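Convocatoria de participantes: estudio de organización de vajilla y pequeño menaje sobre superficie de trabajo

Narudano – Área de Ergonomía Doméstica, sede de Fivville
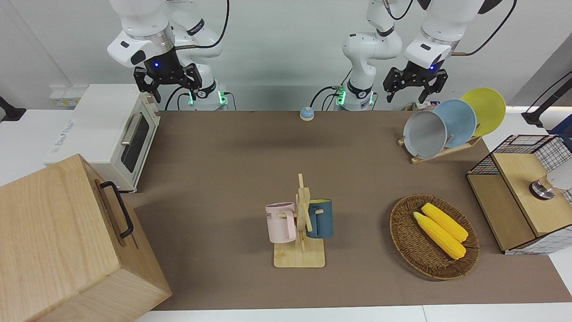
Mesa de ensayo con horno tostador, escurreplatos con tres platos y soporte de madera para tazas.

1. Objeto

Narudano busca participantes adultos para un estudio sobre la colocación de vajilla en superficies de trabajo de tamaño reducido. Se estudia dónde sitúa cada persona los platos, las tazas y el pequeño electrodoméstico cuando dispone de una sola mesa, y qué recorridos de la mano resultan de esa colocación. Los datos se emplearán en la revisión de la guía interna de dimensiones para cocinas compactas, línea Maruyama.

La responsable del estudio es Nidia Cáceres. La coordinación de las sesiones corresponde a Bereket Zeleke.

2. Tareas

Cada sesión consta de cuatro bloques. Las instrucciones se entregan por escrito y se leen en voz alta antes de cada bloque.

Bloque A. Guardar y retirar platos en un escurreplatos de madera, en posición vertical. El orden lo indica la hoja de instrucciones y cambia entre repeticiones.

Bloque B. Colgar y descolgar tazas en un soporte de poste vertical con ganchos. Se registra el gancho elegido y la mano empleada.

Bloque C. Trasladar piezas entre el escurreplatos y la zona situada delante del horno tostador. El aparato permanece desconectado en todos los bloques y no se cocina ni se calienta nada.

Bloque D. Colocación libre. La persona participante redistribuye los objetos como lo haría en su casa y explica después los motivos en una entrevista breve. Este bloque no tiene límite de tiempo dentro del horario de la sesión.

El final de cada bloque se señala con un timbre de mesa. Las piezas se apoyan siempre sobre el tapete marrón – no se deja vajilla en el suelo ni en el borde de la mesa.

3. Requisitos

Tener 18 años cumplidos.
Uso habitual de una cocina propia o compartida.
Movilidad funcional en ambas manos. Se admiten personas zurdas, diestras y ambidiestras; indíquese en la solicitud.
Visión normal o corregida. Quien utilice gafas debe traerlas.
Comprensión de instrucciones escritas en español.

No se requiere experiencia en hostelería. Las personas que hayan trabajado en cocina profesional durante el último año pueden presentarse, pero se asignan a un grupo separado.

4. Exclusiones

Lesión de muñeca, codo u hombro en tratamiento.
Participación previa en el estudio Trindard, cuyas tareas son parcialmente coincidentes.
Relación laboral vigente con Narudano.

5. Duración y calendario

Las sesiones tendrán lugar en septiembre, en turnos de mañana y de tarde. El primer turno empieza a las 9:30 y el último a las 17:00. Cada persona asiste a dos sesiones de dos horas, en fechas distintas. La duración incluye la lectura de instrucciones, los descansos y la entrevista.

Se ruega llegar diez minutos antes. Con un retraso superior a quince minutos se anula el turno y se ofrece otro si quedan huecos.

6. Compensación

Se abonan 100 euros por participante al completar las dos sesiones, mediante transferencia. Quien abandone tras la primera sesión recibe la mitad. Los gastos de transporte no se reembolsan. La rotura accidental de una pieza no tiene coste para la persona participante ni afecta al pago.

7. Registro y datos

Las sesiones se graban en vídeo. La grabación se utiliza para medir tiempos y trayectorias y se conserva separada de los datos de contacto. Cada participante recibe un código alfanumérico. El consentimiento se firma antes de la primera sesión y puede retirarse por escrito hasta el cierre del análisis.

Akihiko Nagano es la persona de contacto para consultas sobre tratamiento de datos.

8. Indumentaria

Manga corta o manga ajustada al antebrazo. Sin anillos voluminosos, pulseras ni reloj. Calzado cerrado. El cabello largo debe ir recogido – la grabación pierde validez si tapa las manos.

9. Solicitud

Las solicitudes se presentan en el formulario disponible en recepción o por correo postal a la sede de Fivville, apartado 1510, a la atención de Catherine Yule. Deben incluir:

Nombre y apellidos.
Edad y mano dominante.
Descripción breve de la cocina habitual (superficie de encimera disponible, tipo de escurreplatos, lugar donde se guardan las tazas).
Turno preferido.
Teléfono de contacto.

La descripción de la cocina no puntúa. Se usa para equilibrar los grupos entre cocinas amplias y reducidas. La admisión se comunica por teléfono; las solicitudes incompletas no se tramitan. Quienes no obtengan plaza pasan a una lista de reserva, válida hasta el final de las sesiones.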